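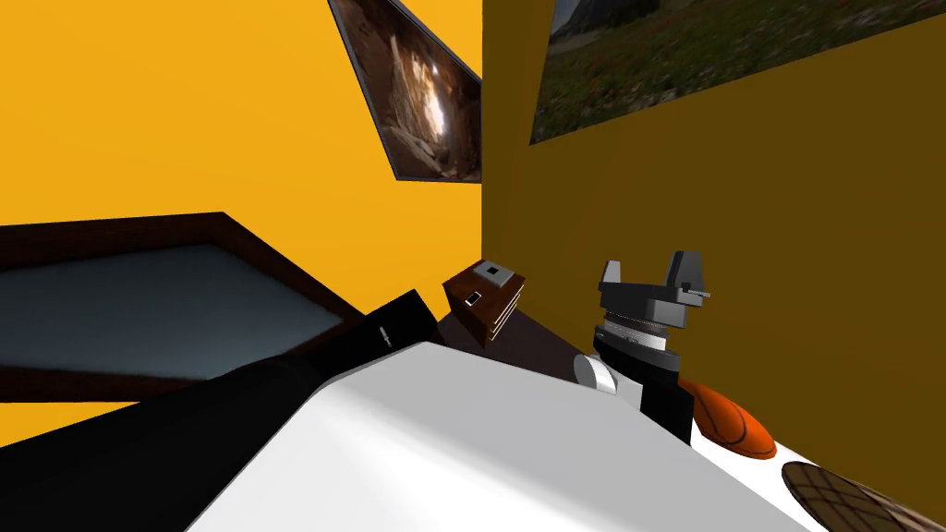
Room render, orange and mustard walls with two framed pictures

Ticket 1123
Subject: Plevov apartments missing from map search, still in list search
Product: Clomeo Listings, agency account
Account: Hillodbridge Property
Opened by: Kartini Sinaga
Assigned to: Faizal Liem
Priority: Normal, raised to High on Monday
Status: Resolved

Kartini Sinaga, 9:12 a.m.
Our apartments for sale in Plevov do not show when a buyer searches by map. If you type Plevov in the search box and stay in list view, they are all there. If you switch to map view, the right side of the river is blank. Houses and building plots on the same streets show normally. We have 498 active listings on the account and I can't say how many are affected. It was fine last week. We had two calls this morning from sellers asking if we had taken their apartments down.

Faizal Liem, 9:40 a.m.
Thanks. Please send me three listing references that are missing from the map and one that shows correctly. Also tell me whether anyone changed the property type or address fields recently, by hand or with an import file.

Kartini Sinaga, 10:05 a.m.
References sent through the form. Nobody changed anything by hand. Jolán Gál ran the usual import on Friday evening from our office system. She says the file went through with no errors.

Faizal Liem, 10:31 a.m.
I opened all four. The three missing listings have a street, a house number and a postal code, but no coordinates. The working one has coordinates. List view only needs the town name. Map view needs a point, so a listing without one is left out.

Tried so far:
Re-saved one listing without changes. Still no coordinates.
Opened the same listing, dragged the pin to the building and saved. It showed on the map after a few minutes.
Cleared the search cache for Plevov. No change to the others.

Please don't move the pins one by one yet. If the import is the cause, the next run will wipe them again.

Jolán Gál, 11:18 a.m.
I am adding the import file. I didn't change the export settings. The only new thing is that the office system now writes the apartment number in the same field as the house number, with a slash. It used to be a separate column. So building 14, apartment 6 comes out as 14/6.

Faizal Liem, 11:52 a.m.
That matches what I see. The address lookup reads 14/6 as a corner house number, which is also written with a slash in this region. It finds no such building in Plevov and returns nothing. Houses and plots have no apartment number, so they are not touched. I ran a count on the account and 273 listings have a slash in the house number and no coordinates.

Passing to Iraís Meléndez on the import team.

Iraís Meléndez, 1:20 p.m.
Confirmed on a test copy. When the lookup fails, the import clears the old coordinates and does not write a warning. It should keep the old point and flag the row. I have logged that as a separate bug.

For now I can add a rule to this account that splits the field at the slash if the property type is Apartment. Kartini, do you have any real corner buildings where the slash belongs to the house number?

Kartini Sinaga, 1:47 p.m.
Yes, on the market square and along the old rail yard. Kittipong Boonchu covers that part of town and has made a list. There are 15 apartments in those buildings. He has put the references in the attached sheet. In the file they have two slashes, for example 22/1/9.

Iraís Meléndez, 2:15 p.m.
Good, two slashes makes it easy. The rule will split at the last slash only when there are two, and at the single slash otherwise. An apartment in a corner building with no apartment number would still go wrong, so please always fill that in.

Rule is live. Re-running the address lookup now.

Faizal Liem, 3:04 p.m.
Lookup finished. All but two of the affected listings have coordinates again. The two left over are in the new Jiang building on the east side, and the street is not in our address data yet. Please set those pins by hand and tick "Lock location". Locked pins are not changed by imports.

Kartini Sinaga, 3:36 p.m.
Both pins set and locked. I checked the map for Plevov on my computer and on my phone and the apartments are back. Kittipong checked the market square. One was showing across the street, at 22 instead of 22/1. He found the second slash missing in our own system and fixed it there.

A question: do buyers with saved searches get a "new listing" email for all of these?

Faizal Liem, 3:50 p.m.
No. Alerts go by the date the listing was first published, and that has not changed. Buyers who drew their own search area on the map will have missed any price changes since Friday evening. Those alerts can't be sent again from our side.

Kartini Sinaga, 4:02 p.m.
Understood. We had four price changes and will contact those buyers ourselves. You can close this.

Ticket closed by Faizal Liem, 4:10 p.m.
Cause: apartment number merged into house number field in import file.
Fix: account rule for splitting the field, lookup re-run.
Still open under a separate ticket: import clears coordinates without a warning.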